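Drivbridge abre Adik, su cocina simulada para probar brazos robóticos, a clientes de fuera

13 de diciembre de 2023

Drivbridge ya vende Adik por suscripción. Hasta ahora solo lo usaban sus propios ingenieros y un par de integradores con contrato. Desde hoy, cualquiera con tarjeta. El paquete es un entorno simulado de encimera y objetos domésticos, con brazo ya montado y pinza de dos dedos, listo para lanzar tareas sin tocar hardware.

Precio de salida: 85 euros al mes por puesto. Hay licencia para universidades, pero la empresa no da cifra - "se negocia", dice la nota de prensa, y punto.

La biblioteca trae 251 objetos. Tazas, fruta, teléfonos, cuchillos, vasos, galletas, dispensadores... cosas de las que acaban juntas en cualquier cocina, y la gracia es esa, que se pueden mezclar sin orden ninguno. El usuario elige encimera, luz y posición de cada cosa, o deja que el programa lo reparta al azar.
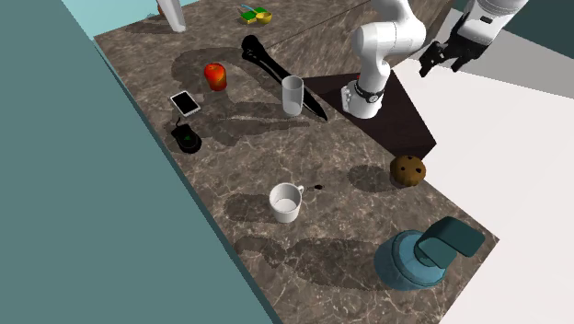 El reparto al azar es lo que más han pedido los clientes del piloto, según Hagos Hadgu, responsable de producto. "Con la mesa siempre igual el brazo aprende la mesa", explicó en la presentación por videollamada. Añadió que cada escena se guarda con un número y se puede repetir tal cual, sombras incluidas, para comparar dos versiones de un mismo control.

La empresa nació en 2018 haciendo software de almacén. Lo de las cocinas vino despues, por encargo de Serketano, que fabrica pinzas y queria un banco de pruebas barato. Serketano sigue como socio y pone los modelos de las pinzas. El motor de física es de Radebe, licenciado, sin cambios respecto al que ya se conocía.

Qué incluye la suscripción:
Escenas de cocina, 23 plantillas de partida
Vista general y vista desde la muñeca del brazo
Exportación de trayectorias
Soporte por correo, solo en inglés de momento

No incluye cálculo en la nube. Hace falta equipo propio con tarjeta gráfica decente, y Drivbridge no ha publicado todavía la lista de modelos compatibles. Dicen que "en breve".
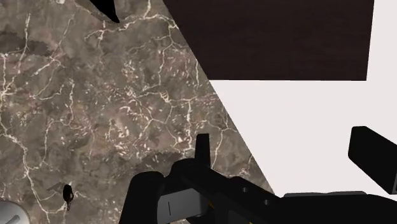

La vista de muñeca es la parte con más discusión. Roland Furnival, integrador y usuario del piloto, la considera lo mejor del paquete, aunque se queja de lo poco que queda libre para ver la tarea. Con la pinza negra ocupando buena parte del bajo de la imagen, una pieza oscura y pequeña sobre el mármol veteado se puede pasar por alto, y justo esas piezas son las que él quiere recoger. Furnival pide poder mover la cámara unos centímetros. Hadgu contestó que está en la lista, sin fecha. El veteado de la piedra en cambio le parece un acierto, los fondos lisos le daban resultados demasiado buenos que luego en taller no se repetían.

Próxima versión: marzo. Traerá cajones y puertas, y una segunda pinza, también de Serketano. Los que se apunten antes mantienen el precio un año.

La prueba gratuita se pide desde la web de Drivbridge, con correo de empresa o de centro educativo. Las cuentas del piloto pasan solas al nuevo plan, no hay que hacer nada, pero conviene exportar antes las escenas guardadas.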